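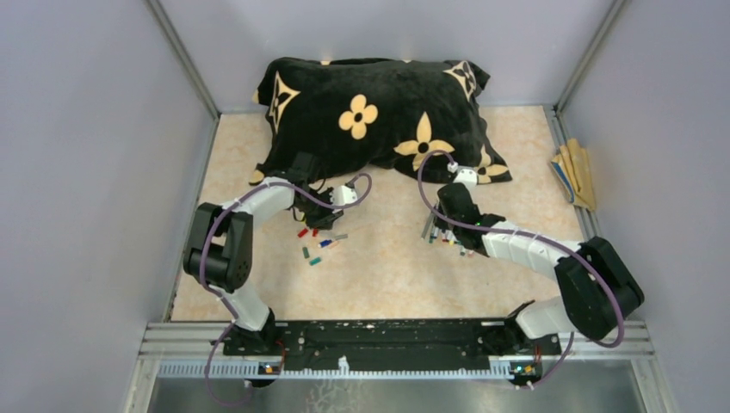 A black pillow printed with pale yellow-tan flower and star motifs.

Household textiles deserve a place in municipal waste policy
By Oana Radu

Every January, the sorting hall at Tamach receives the largest deliveries of its year. Residents replace bedding, curtains and cushions after the holidays, and the old goods go out with the ordinary trash. The district accepts glass, metal, paper and garden waste in separate streams. It makes no provision for soft furnishings, and the current draft of the waste plan would leave matters as they are for another 7 years.

This is a mistake, and the council should correct it before the plan is adopted.

The draft runs to 119 pages. Textiles are mentioned on two of them, and both passages concern clothing. Clothing is the easier case. A coat in fair condition can be sold or given away, and charity shops in Nalusier already take more than they can place. A pillow or a quilt is harder to pass on. Shops refuse them on grounds of hygiene, and buyers are wary of a filling they cannot inspect. The result is that a large and bulky class of goods has one practical destination, the landfill, however sound the material may be.

Officials have offered two objections to separate collection. The first is cost. Filled items take up space in a truck and must be opened by hand before the cover and the filling can be treated separately. That work is slow, and no one should pretend that the sale of recovered fiber will pay for it. Burial is not free either. The district pays for landfill space, and it will pay again when the present site at Clillia is full. A fair comparison would set one expense beside the other. The draft does not attempt it.

The second objection is that residents will not take part. The evidence for this is thin. When glass collection began, the same doubts were raised in the same chamber, and the containers on MacPherson Street were in regular use within the first season. People sort what they are given a reasonable means to sort. They cannot be blamed for failing to use a service that does not exist.

Responsibility should also be shared by those who sell these goods. Many cushions are sewn shut, with a mixed filling and a label that says little about it. A removable cover and a plain statement of contents would add little to the price and would make both washing and recovery simpler. The district cannot write national product rules, but it is a considerable buyer in its own right. Its care homes and guest lodgings purchase bedding every year - and purchasing terms are within its power to change.

The council should amend the draft to include a trial collection of filled textiles at the Tamach site, with the costs published in full. If the figures prove unfavorable, members may decide accordingly. The public comment period remains open, and residents who hold a view on the matter should submit it in writing to the district clerk.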